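Home | Magazine | Workplace | Archive | Subscribe | Contact

Water on the Table: The Small Business of Looking After a Meeting Room

August 10, 2023

The shared meeting rooms at Altbridge are booked on most working days of the year. Tenants of the building use them for interviews, training sessions, contract signings and, in January, for the long planning meetings that open the business year. Few of the people who sit down in them give much thought to the bottled water waiting at the end of the room. It is nevertheless the subject of a two-page house standard, revised this summer, and of more correspondence than the building's management would have predicted.

The standard covers what is known internally as the refreshment point: a table, a tray, a storage box, drinking water and tissues. Coffee is excluded. It is served from the kitchen on each floor under a separate arrangement, and the management has declined several requests to bring the two together.

Until last year each room was supplied in its own way. In the larger rooms, water was left in its shrink wrap beneath the table, and guests were expected to tear it open themselves. In the smaller ones, bottles were placed at each seat in the morning and remained there all day, some opened and abandoned, others moved to the windowsill. Staff clearing the rooms in the evening could not tell which had been touched, and a good deal of unopened water was thrown away with the rest.

The revised approach begins with the tray. A bottle set directly on a table tends to be treated as somebody's property, and visitors will hesitate before taking it. On a tray, the same bottle is understood to be offered. Altbridge selected a rectangular model with a raised rim, deep enough to keep a bottle from sliding when the tray is carried and low enough to wipe out with one pass of a cloth. Trays with handles were tried and returned, as they did not stack in the supply cupboard.

The second element is the divided box. Vollau, which supplies the building with office furnishings, proposed a closed cabinet, and a sample was placed in one room for a trial period. Guests did not open it. An open-topped box proved the better choice, for the plain reason that its contents can be seen by a person standing at the other side of the room. The larger compartment is kept at the back for water. The smaller one, at the front, takes a box of tissues, where a hand can reach it without passing over the bottles.

Placement of the tissues was debated at some length. An earlier draft of the standard put them on the meeting table itself, on the view that they are most wanted during the meeting and least conveniently fetched then. Tenants objected that the box was in the way of papers and laptops. The final text keeps tissues and water together, and asks only that the opening be left clear and that nothing be stacked on it.

Bottles are stored upright, caps up. The standard permits a single brand in any one room at a time. Mixed stock, the drafters found, leads guests to search through the box for a preference, and leaves the less popular label behind until it has passed its date. New stock goes to the back of the compartment and older stock is drawn forward. The bottle for the tray is taken from the front.

There remains the matter of the table. Altbridge owns 28 folding tables, all bought in a single order, and they are moved between rooms more often than any other item in the building. They have been carried down stairwells, lent out for summer receptions and used as packing benches when Moveck relocated two tenants from the fourth floor to the sixth. The results are evident. Tops have been scuffed, and several bear stains that repeated cleaning has not lifted. The housekeeping guidance advises against abrasive powders, which take off the surface along with the mark and leave a dull patch that collects dirt more readily than before. A mild detergent, left to stand for 8 minutes and wiped away with a damp cloth, is the recommended treatment. What remains after that is to be accepted until the table is due for replacement.

Some tenants prefer to cover the tables. A cloth presents well at a reception, but in daily use it must be laundered, and it conceals spills. The standard leaves the decision to the person making the booking. Clips fastened along the edge are permitted, provided they are small and do not project into the space where people walk.

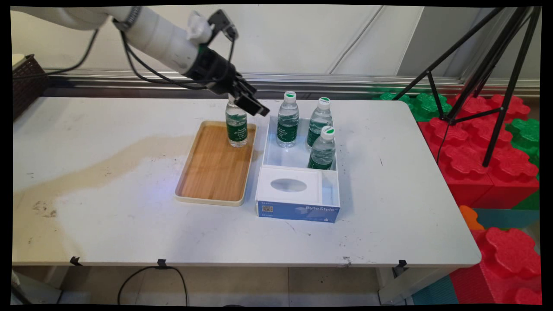 Water, tray and divided box on one of the folding tables, with tissues kept in the front compartment.

The rooms are restocked once a day, before the first booking, and checked again after lunch. Each check consists of filling the box, setting out the tray, replacing the tissues where needed and wiping the table top. Cables are to be led beneath the table and kept away from the side where guests approach.

A review of the standard is planned for January, when the rooms are at their busiest. Tenants have been invited to submit comments in writing. Among the proposals already received are a glass carafe for the boardroom, a second tray for rooms seating more than 26, and a place for empty bottles, for which the present text makes no provision.

Comments (3)

officeside_m
We went through the same thing with the tissues. Ours ended up on the meeting table and they stay there. Would like to know where the box was bought, the article doesn't say.

Li
The empties are the real problem in our building. People put them back in with the full ones. Please cover this in January.

tallgrass30
Baking soda paste got a coffee ring off our folding table, but it did take the shine with it, so I suppose the advice is right.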